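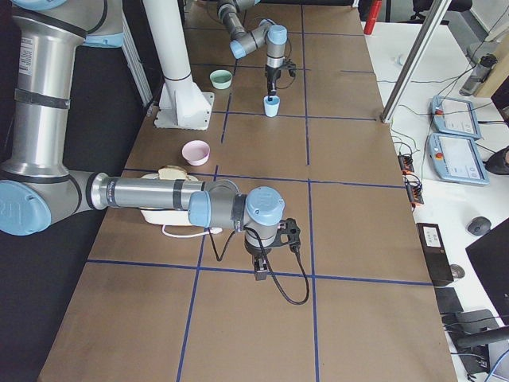
Tips for two arms on one table

Tape a grid on the paper before you calibrate. In our planner at Broltthorpe every cell has its own name, so "put the bowl in the next cell" becomes a simple command and errors are easy to read in the log.

Keep bowls and cups in different colors. Our segmentation confused two white bowls 41 times in one evening – with pink and mint green it is much calmer.

Give each arm its own zone in software and let only one arm enter the shared cells. Set the lock to expire after 3 seconds, otherwise a stopped program blocks the other arm.

For a cup, plan the approach from straight above and limit the speed for the last part. Bread needs a lower grip force than you think.

Save the cell map with the date in the file name. Ours is still the one from December.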